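Loading the drinks shelf

3. Wipe each can before it goes in. I do mine with a damp cloth, paying attention to the groove round the lid (sticky rings on the Gemel shelf are a pain to shift!).

4. Check the tab is flat and still closed. Any can with a dent near the rim goes in my "drink first" pile. 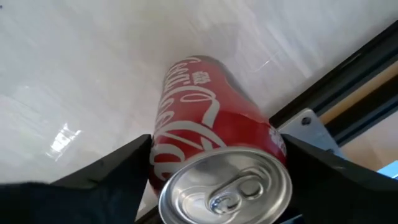
5. Lay the cans on their sides, lids facing you, and fill from the back. Mine takes 12 with a bit of wiggling.

Note: leave a finger's width at the top so the air can move.

Caution: never put cans in the freezer drawer, not even for a quick chill on a hot Saturday.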